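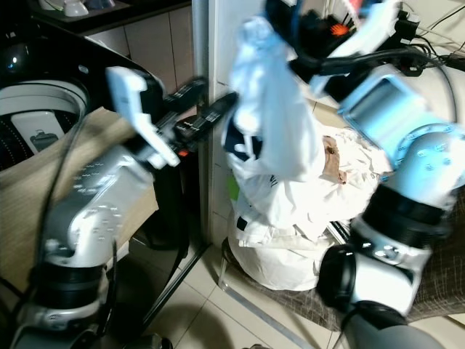
Figure 2. Cramped utility space with top-loading washing machine, dark shelf above the machine, tiled wall and white doorframe. A bag of laundry is on the floor.

4.2 Floor staging in compact utility spaces

The Grinellow survey recorded laundry handling in 81 dwellings at two sites, Ganlow and Skirnlow. Section 4.1 dealt with the route laundry takes from the bedrooms and bathroom to the machine. The present section deals with what happens at the end of that route, in the short interval between arrival at the machine and the start of the wash. We call this interval staging. It covers setting the load down, opening its container, sorting or checking the items, and moving them into the drum.

Staging has received less attention in the housing literature than drying, probably for practical reasons. Drying takes hours and leaves traces that an inspector can record. Staging is over in a few minutes and its equipment is mostly improvised. Residents in our sample rarely had a word for it. In the diaries it appears as "put it down," "left it by the machine" or simply as a gap between two entries.

4.2.1 The floor as the default surface

The floor was the most common staging surface at both sites. Figure 2 illustrates the condition we refer to as floor staging: the bag of laundry is on the floor of the same small space that holds the machine, with a doorframe close by. The shelf above the machine carries small objects along its top edge. In our coding scheme a shelf in this state is classed as occupied, whatever the size of the objects on it, on the grounds that a full bag cannot be set down there without first moving something.

The classification was tested during the pilot against a finer one, in which shelves were graded by the proportion of free surface. The finer grading did not improve agreement between coders and was dropped. In the pilot diaries, even a few small items were enough for residents to treat a shelf as unavailable. Detergent, pegs, spare sponges and items taken out of pockets were mentioned most often. Most of these have no other assigned place in the dwelling, and the shelf nearest the machine becomes their permanent home by default.

A second surface that might be expected to serve is the top of the machine. With a front-loading machine this is the case, and residents who had one used the top for sorting, folding and temporary storage. With a top-loading machine the lid has to be raised before the drum can be reached, and anything resting on it must go elsewhere at exactly the point when a surface is needed. Top-loading households therefore lose the machine top as a staging surface for the duration of the task. They also tend to lose part of the space above it, depending on how far the lid swings and how low the shelf has been fixed.

4.2.2 Loading posture and container height

The two machine types place different demands on the person loading. A front-loading drum is low, and a bag on the floor stands close to the height of the opening. Items can be pulled across with little lifting. A top-loading drum opens at or slightly above waist height for most adults, and every item taken from a floor-staged bag has to be raised through that distance. Residents dealt with this in one of three ways:

(a) lifting items from the bag in handfuls, with repeated bending;
(b) lifting the whole bag and tipping its contents into the drum;
(c) resting the bag on the rim of the opening and feeding items in by hand.

Tipping was quick but was reported as a source of two recurring problems. Small items stayed behind in the bottom of the bag, and objects that should have been removed beforehand went into the wash. Resting the bag on the rim avoided much of the bending, but it is easier with a soft bag than with a rigid basket. Baskets were wider than the opening in most of the machines measured and slid when one hand was taken away. Several diary entries describe a basket falling behind the machine, where it was awkward to retrieve.

Handful loading remained the most common method among floor-staging households. It is the slowest of the three and involves the most bending, yet it gives the best view of each item. Residents who sorted at the machine almost always used it.

4.2.3 Bags and baskets

Container choice follows from the size of the space more closely than we had anticipated. In the larger utility rooms at Ganlow, rigid baskets were usual. In the compact rooms at Skirnlow, bags were more common, including plastic carrier bags that had first come into the dwelling with shopping. The bag has clear advantages in a tight room. It takes the shape of the gap available, can be folded away once empty and can be hung from a hook or handle.

Its disadvantages appear during staging. A soft bag on the floor slumps as it empties, the opening closes, and the user needs one hand to hold it open and the other to remove items. A basket leaves both hands free. Bags of thin plastic also cling to damp fabric. Residents at Skirnlow mentioned this mainly in connection with towels and sports clothing, which were sometimes left in the bag overnight and had to be peeled away from it.

Dark items are a separate difficulty. Where sorting is done directly from a bag, the contents are seen only through its opening, under whatever ceiling light the room has. Navy and black garments were the pair most often confused, and dark socks left in a bag after emptying were a frequent complaint. Improved lighting over the machine was among the changes requested in the exit questionnaire, though it ranked below additional shelving.

4.2.4 Obstruction of the doorway

Utility spaces of this type usually open directly off a kitchen or hallway, and the only free floor is often the strip just inside the door. A bag set down there is within reach of the machine but also lies in the path of anyone entering. The diaries contain repeated references to stepping over laundry, pushing it aside with a foot, or being unable to open the door fully. In dwellings with an inward-opening door the last of these was reported nearly every week.

It would be wrong to treat this only as a failure of storage. Some residents placed the bag in the doorway on purpose, as a reminder that a load was waiting. One diary from Ganlow notes that laundry placed anywhere less inconvenient "doesn't get done until Tuesday." The obstruction is tolerated for as long as it is useful and moved once it is not. Any fitting intended to replace floor staging has to preserve some of this visibility, and closed cupboards do poorly on that count.

4.2.5 Trial of a fold-down ledge

To examine whether a fixed surface would displace floor staging, 11 of the Skirnlow dwellings were fitted with the Kobori ledge, a fold-down panel mounted on the wall next to the machine. The panel projects 400 mm when open and lies flat against the wall when closed. Mounting height was set individually so that the open panel was level with the loading edge of the drum.

Use of the ledge was high at first and then divided sharply between households. In dwellings where the wall beside the machine was free, it was opened for most loads and bags were emptied onto it. In dwellings where it shared the wall with the door, it was used much less. The open panel reduced the passage at hip height, and residents found it easier to put the bag on the floor than to fold the panel down and up again. Installers also reported difficulty in fixing to tiled walls. Tiles had to be drilled, and in older dwellings the backing behind them was uneven – a point that adds to the cost of any wall-mounted solution and is usually missing from supplier estimates.

A smaller effect concerned the existing shelf. After the ledge was fitted, objects from the shelf began to migrate to it. Where this occurred the panel was left open permanently and became occupied in the sense defined in 4.2.1, and the bag returned to the floor. The effect was absent in dwellings where the shelf had been extended at the same time as the ledge was fitted. We read this as an indication that storage for small items and staging surface should be planned together, with the first provided in full before the second is added.

4.2.6 Limitations

The observations above rest on diaries and on single visits. A visit records the room at one moment, and a bag seen on the floor may have been there for a minute or for days. Photographs were coded for the location of containers and the state of surfaces only, and were not used to infer duration. Diary entries give duration but are uneven in quality, with evening loads described more briefly than those done in the morning. The Kobori trial was small and confined to one site, and the door arrangement at Skirnlow is not typical of newer construction. Drying, which competes with staging for the same floor and hooks in most of the dwellings, is taken up in Section 4.3.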